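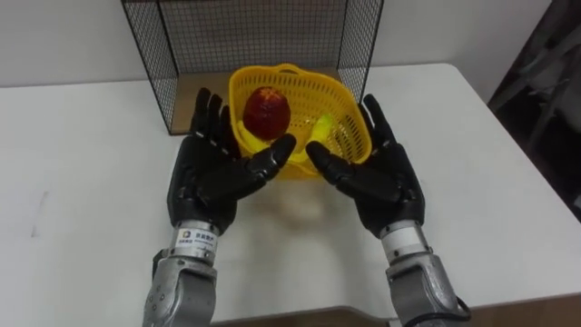
Subject: Re: [Hinstead staff] The hands in the packing room
From: Brândușa Barbu
To: Hinstead staff list
Date: March 12, 2026

Hello everyone,

Sorry to be slow with this, I have been on earlies and by the time I get home I am fit for nothing but soup. I did want to answer Renaud properly though, as his message was a fair one and I know a few of you were thinking the same.

Renaud wrote:
> I'm not against it, I just want to know where it leaves us. We did 3055
> baskets in the week before Easter last year with people standing at
> every bench, and I was one of them. If a pair of arms can put an apple
> and a banana in a basket, what do they need me for in a year's time?
> And who has to stand next to it meanwhile? Nobody asked me if I
> fancied teaching a machine to do my job.
> Also can we please have the good trolley back.

Renaud, the trolley is by the cold store door, behind the flattened boxes. I put it there myself and forgot to say.

Now the rest of it. As most of you know, I have been on the Bendeo bench since the new year, so I have had more time with it than anybody on our side. The job it has been given is the small fruit basket and only that. The yellow plastic basket goes on the white table, and the two hands come up on either side of it, palms facing in, much as you or I would if we were about to pick up a full one and didn't want it to tip. I found that very odd for the first fortnight. They have five fingers each, thumbs and all, and you do find yourself looking at your own.

What it has changed for me, day to day, is mostly my wrists. Those of you who have done a long run of baskets will know the ache I mean, just below the thumb. I don't have it now. What I have got is a lot more standing and watching, and I will be truthful, the watching is tiring in a different way. You can't chat as easily. On the old bench you could talk the whole shift because your hands knew what they were doing, and I miss that more than I expected to. I have said so to the Bendeo people and they did write it down, for what that is worth.

It is also slow. Its best shift so far is 194 baskets, and Arura still want their orders checked by eye before they go on the lorry, every one, bruises and stalks and all. So there is a person before it choosing the fruit and a person after it checking, and both of those are us. Pears are still done by hand entirely, and so are the big hampers with ribbon.

On jobs, I can only pass on what we were told in the canteen meeting, which is that no hours are being cut before the review in May, and that anyone moved on to the bench gets the higher rate from their first shift. I asked for both of those in writing. We have the second. I am still asking for the first, and I would be glad of company when I next go up to the office, if anybody can spare ten minutes at the change of shift.

Renaud is quite right that people should have been asked, by the way. I was, and I said yes because of my wrists, but I gather 2 others were simply put down on the rota and found out when they came in. That isn't how we have ever done things at Hinstead and I told them so. From now on it goes up as a list by the clock and you sign if you want to try it. If you don't sign you stay where you are.

If you are curious, do come and have a look on your break. Stay behind the tape, please, and leave your tea outside. The door code for that end is 926 and then the green button - it sticks a bit, so give it a proper shove.

One last thing, there is a box of apples going spare in the canteen, nothing wrong with them except size. Take a few home before they go soft.

With love to you all, and to Renaud especially,
Brândușa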